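# 연재 만화 회차별 리뷰 쓰는 법

매주 나오는 연재 만화를 한 화씩 리뷰하는 순서를 정리했다. 예시로 드는 작품은 주간 연재작 『Salian』이고, 글은 블로그에 올린다고 가정한다. 단행본 리뷰와는 분량도 다르고 읽는 사람의 상황도 다르다.

## 1. 두 번 읽는다

첫 번째는 메모 없이 끝까지 읽는다. 독자가 처음 읽을 때의 속도를 알아야 나중에 전개가 빠르다거나 느리다는 말을 할 수 있다. 두 번째로 읽을 때는 쪽 번호와 함께 메모를 남긴다. 메모할 것은 다음 정도면 된다.

- 장면이 바뀌는 쪽
- 대사 없이 그림만으로 넘어가는 칸
- 지난 화에서 이어지는 대사나 소품
- 마지막 쪽의 상황

한 화가 19쪽 안팎이면 메모는 열 줄을 넘기지 않는 편이 좋다. 메모가 길어지면 본문이 줄거리 요약으로 흐른다.

## 2. 줄거리는 4문장으로 끝낸다

회차 리뷰를 찾는 사람은 대부분 그 화를 이미 읽었다. 줄거리는 어느 화 이야기인지 확인하는 용도로만 쓴다. 『Salian』 39화라면 이렇게 된다.

> Hevmont 성문이 닫히고 일행은 둘로 갈라진다. Ular는 남쪽 수로를 택하고 동생은 성벽에 남는다. 수로 끝에서 Ular는 지난 화의 열쇠를 다시 꺼낸다. 문은 이미 열려 있다.

결말을 적을 때는 글 맨 위에 스포일러 표시를 넣는다. 제목에는 결말을 쓰지 않는다. 검색 결과나 SNS 미리보기에 제목이 그대로 나온다.

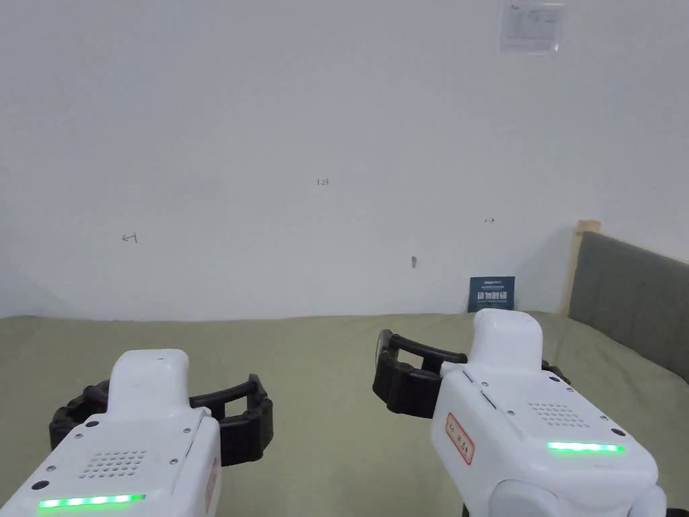
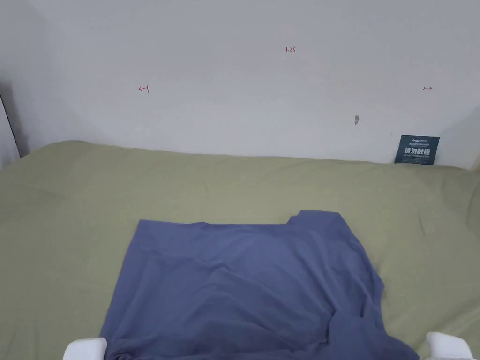
## 3. 한 화에서 한 가지만 고른다

작화, 대사, 구성, 인물을 전부 다루면 항목마다 두 줄씩 쓰고 끝나게 된다. 메모를 보고 할 말이 가장 많은 것 하나를 고른다. 39화에서는 수로 장면의 칸 나누기를 골랐다고 하자. 그러면 다음 세 가지를 차례로 쓴다.

1. 어떻게 그려져 있는가: 세로로 긴 칸이 세 쪽 동안 이어진다.
2. 평소와 무엇이 다른가: 앞의 화들은 가로 칸이 많았다.
3. 읽을 때 어떤 효과가 있는가: 수로가 좁고 깊게 느껴지고, 문이 나오는 가로 칸이 넓어 보인다.

“작화가 좋았다”는 문장은 이 세 가지를 쓴 다음에 넣어도 되고 빼도 된다.

## 4. 컷 인용은 최소로

인용하는 컷은 한두 개로 하고, 본문에서 그 컷을 직접 다룬다. 장식용으로 넣은 컷은 지운다. 출처에는 작품명, 화수, 작가 이름을 적는다. 인용이 허용되는 범위는 나라와 출판사마다 다르니 공식 안내를 먼저 확인한다. 불법 스캔본은 쓰지 않는다.

## 5. 예측은 따로 적는다

다음 화 예측은 맨 끝에 별도 문단으로 둔다. 감상과 섞어 놓으면 작중에서 확인된 사실인지 글쓴이의 추측인지 구분이 안 된다. 틀린 예측은 지우지 말고 다음 리뷰에서 한 줄로 언급한다.

## 6. 제목과 태그

제목 형식은 처음에 정한 것을 계속 쓴다.

`[작품명] 39화 리뷰: 수로 장면`

태그는 작품명과 시리즈용 태그 하나면 충분하다. 작품명 표기는 정식 발매판을 따르고, 발매판이 없으면 원어를 함께 적는다. 화수가 40을 넘어가면 목록 글을 하나 만들어 각 회차 링크를 모아 두고, 새 글을 올릴 때마다 맨 아래에 추가한다.

## 올리기 전 확인

- 인물 이름 표기가 지난 글과 같은가
- 화수가 제목과 본문에서 일치하는가
- 스포일러 표시가 첫 문단 앞에 있는가
- 컷마다 출처가 있는가

휴재 주에는 리뷰를 쉬거나, 지난 화들의 메모에서 쓰지 않은 항목을 골라 짧은 글로 올린다.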